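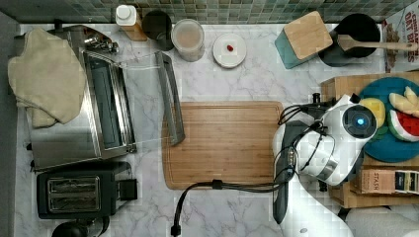 4.2 The counter task and how the students worked with it

By the time the fall course reached October, our students had already spent a good many afternoons with the arm on bare tabletops, and they were (understandably!) getting a little tired of picking up blocks. We wanted the second half of the project to feel more like the kind of place where people make breakfast, and so we moved the work to a kitchen counter and let the students decide how crowded it should be. They went much further than we would have dared. One team argued for keeping the toaster out the whole time, another insisted on tea and cereal, and in the end the class agreed that anything a person might leave on a counter was fair game, as long as it could survive a fall.

The class was divided into four teams, named Isis, Poller, Janssen and Musetti, and each team wrote its own instructions for the arm along with its own short notes on what counted as a finished attempt. Antonina Dmytriv, who taught the weekly lab hour, asked every team to read its notes aloud to another team before any data was collected, and a surprising amount of the learning went on in those conversations. What does it mean, for instance, for a drawer to be open? Team Janssen wanted a hand's width, Team Poller was content with any gap at all, and it took them most of a lab hour to settle on a line marked inside the drawer.

The layout is easiest to follow in Figure 4, where the cutting board lies in the middle of the counter and the wooden drawer box with its black pipe-style handle rests at the far end of it. The plate stands up on the riser behind, so a reach for anything on it has to clear the drawer first, and the students came to think of these two as one problem.
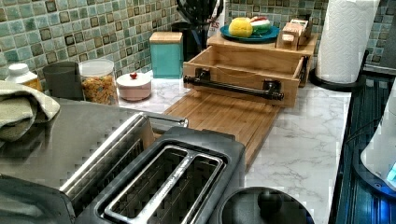

Over the whole project the teams logged 300 attempts, and of these 147 were marked as complete by a student from a different team. We are rather proud of that number, even though it is just under half, because the teams were strict with one another and because they kept moving things between sessions. A canister would end up turned at a new angle, or a towel would be folded another way, and an approach that had worked nicely the week before would need another look.

Svyatoslav Sydorenko went through the written logs with the students afterward, and the two kinds of trouble they described most often were a grasp that closed too early on the handle and a wrist that came in too low over the plate. Team Musetti dealt with the first by adding a short pause before closing, a change of a single line that the other teams borrowed within the week. The second was harder. Team Isis tried a higher starting pose, which helped with the plate but made the drawer slower to reach, and they kept both versions in their final report with a kind and very readable account of why they couldn't choose between them. We return to their comparison in Section 5, together with the peer marking sheets.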